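Ostside launches Jova service for recording robotic suturing work
2020-02-19

Ostside has opened orders for Jova, a recording and review service for teams that practise or develop suturing with robotic instruments. It brings together views from the workspace and from close to the instruments, so that one stitch can be studied from more than one side.
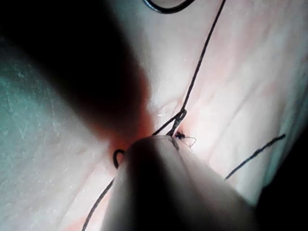
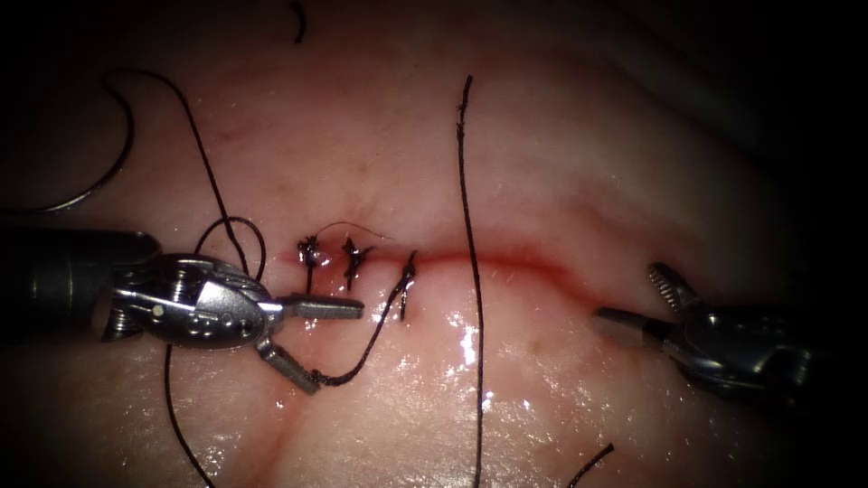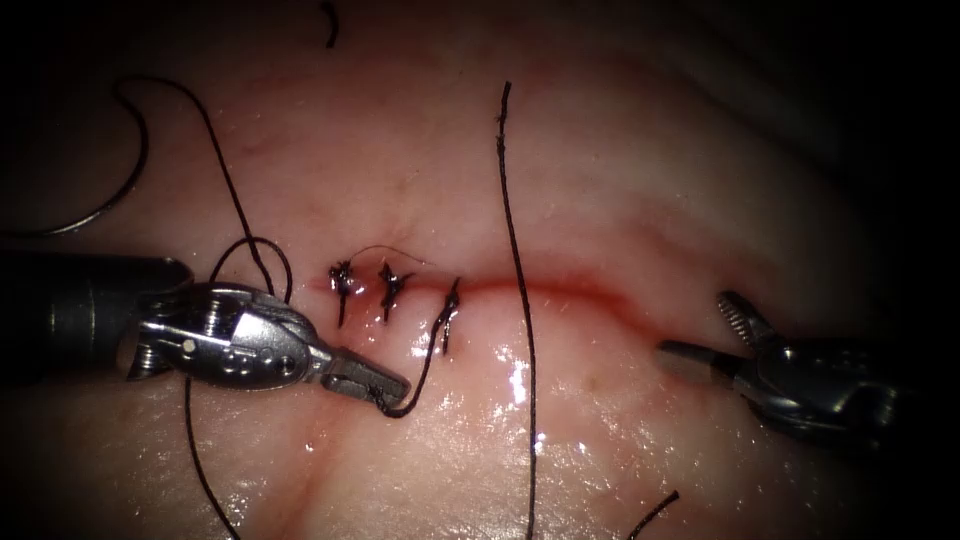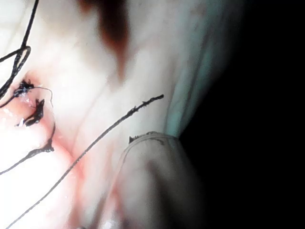
Suturing work with black thread. Second and third pictures: workspace view. First and fourth: close view from the instrument.
Photos: Ostside

Jova is sold as a kit with a yearly service plan. The kit holds two small cameras for mounting near the instrument tips, a fixed camera for the workspace, mounting parts, cables and a recording unit. The service plan covers set-up, storage of recordings, software updates and support by telephone and email.

The fixed camera gives the layout of the job: the line of the incision, the knots along it and the position of both instruments. The close cameras are for the thread itself. At that range a reviewer can look at how a knot is formed, where the strand passes and what condition a cut end is in.

All views are recorded against the same clock. In the review software they can be played side by side, slowed down or stepped through one image at a time. Reviewers can mark a moment, add a note and send the marked section to a colleague – the full recording does not have to be copied. Notes are kept apart from the video, which stays as recorded.

The mounting parts were designed with Drurard, which also makes the cable guides. They clamp on and need no drilling. Fitting takes about 65 minutes the first time, including the alignment check. The close cameras can be taken off and put back without repeating the full set-up, although Ostside advises a short check before each recording.

The review software comes from Pascu and runs on an ordinary desktop computer. Recordings can be exported in common video formats. Customers who already use Pascu software can open Jova recordings in it after an update, at no extra charge.

Jova is intended for bench work, training and research. It is not a medical device and is not offered for use on patients. The service does not control the instruments or alter their movement, and it gives no score or grade. Judging the work is left to the people reviewing it.

Customers keep ownership of their recordings. These are stored for the length of the service plan and can be downloaded or deleted at any time. A customer who ends the plan has nine weeks to download anything still held by Ostside. The recording unit can also be used with local storage only, in which case nothing is sent out of the building.

The first kits will be delivered before the end of February. Training for new users is included and can be held on site or by video call. Replacement mounts, cables and extra close cameras are available separately. Prices depend on the number of workspaces and are given on request.

Orders and enquiries: Ostside sales office. Further pictures are available from the Ostside press office and may be used free of charge with the credit "Ostside".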